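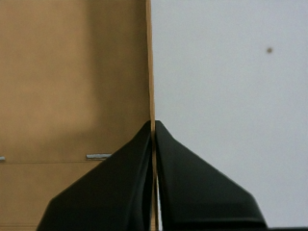
Closed on the edge of the cardboard, sim, fingertip view

right, thread on teaching a robot arm to get hold of a cardboard box by the wall. typing this between goes so it'll be scrappy

setup: I drive the arm by remote control, it records everything I do, the recordings get used as lessons. all in simulation this week, the real bench at Brisden is booked until Wednesday

Target is 100 good goes. Have 40. Been at it since the kettle first went on

The job sounds like nothing. open the fingers, come down with one each side of the wall, shut, lift. A toddler could do it. I could do it with my own hand while on the phone

Through a handset, different story. You've got no feeling in it at all. You squeeze and the picture tells you you've squeezed and that's your lot

so you end up steering off tiny things. the brown next to the grey. Where the shadow falls on the card. I've got very fond of that shadow

main lesson from the morning: line up BEFORE you go down. If the wall is off to one side of the gap when you start dropping, you will clip the top with a fingertip and the box skates off and you bin the go

second lesson, same as the first one, said louder

Handset is the Hornby one. Two sticks and a trigger. Trigger is the fingers, which is fine, except the first bit of travel does nothing and then it all happens. Have asked for that to be softened. Twice

Someone asked yesterday why not just move the arm about by hand and let it record that. We do, on the real one. You hold it by the wrist and walk it through. Much nicer, you can feel the card give. Can't get hold of the wrist of something that only exists on a screen tho

Also by hand you get your own arm in the camera half the time and then that recording's no use to anyone

ok tea. back in a min

back

Things I bin a go for:
clipping the wall
crushing it
letting go and having another stab without opening properly first
stopping dead for ages while I think

That last one matters more than you'd expect. It copies the thinking. We had a batch from the Vulness job where the arm would get above the box and just hang there, like it'd forgotten what it came in for. That was me. That was me looking at my notes

So now I decide what I'm doing before I press record. Then go. No faffing in the middle

slow is allowed, slow is fine. Stopped is bad

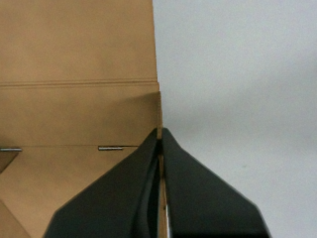
Box wall between the fingers, flap and crease up top, staples along the seam

one finger over the box, one over plain background. That's the look I'm after when I shut. If I've got cardboard on both sides I'm too far in and I back out

The staples are handy btw. Bright little things on all that brown, so I use them to judge whether I've drifted. No idea if the robot will end up using them too. Slight worry if it does, as the boxes from Mertens are glued

(note to self, get glued boxes put in the sim. note to self, do it today, you said that last week)

Question in replies about whether the cardboard bends properly in there. Bit. It's better than it was. I wouldn't trust it for anything where the crease matters, for a straight pinch on the wall I think it'll do. Ask me again when it's been tried on real card

And yes I move the box between goes. Turn it a bit, shift it a bit. If it's always in the same spot you're teaching it one movement and it'll do that movement at thin air quite happily

I try to come in from different starting places as well. High, low, off to the left. Easy to get lazy with this. Around lunch I noticed I'd been starting from the same place over and over becuase it was comfy

Threw those in a separate folder. Not deleting, might want them for comparing

hands hurt. Thumb specifically. Left thumb does up and down and it does a LOT of up and down

the other thing I've started doing is leaving in a few where I go wrong and put it right. Drift off, notice, come back to the middle, carry on down. It needs to see that, otherwise the first time it's a finger's width out it's got nothing to go on

But it has to be a proper tidy recovery. Flapping about and getting lucky doesn't count, as tempting as it is at this time of day

someone at Brisden reckons the recoveries shuold go in with a tag so they can be turned off later. Sensible. Means I've got to go back and tag the ones I've done. Less keen on that

"isn't it boring" yes. Put the radio on. Turned it off again, was speeding up in the choruses and you could see it in the recordings

Next up if I get through these: same box, grabbing the flap instead of the wall. Flap moves when you touch it so I expect to be rude about it on here

After that the by-hand sessions on the real arm, same task, and then see which lot it learns better from. My money's on a mix but I've been wrong about this before and it's in writing further down my feed so don't bother digging

Right, 60 to go. Phone going face down

will post how the Mertens boxes go once they're in

edit, can't edit on here, but I meant the RIGHT thumb. Left is fine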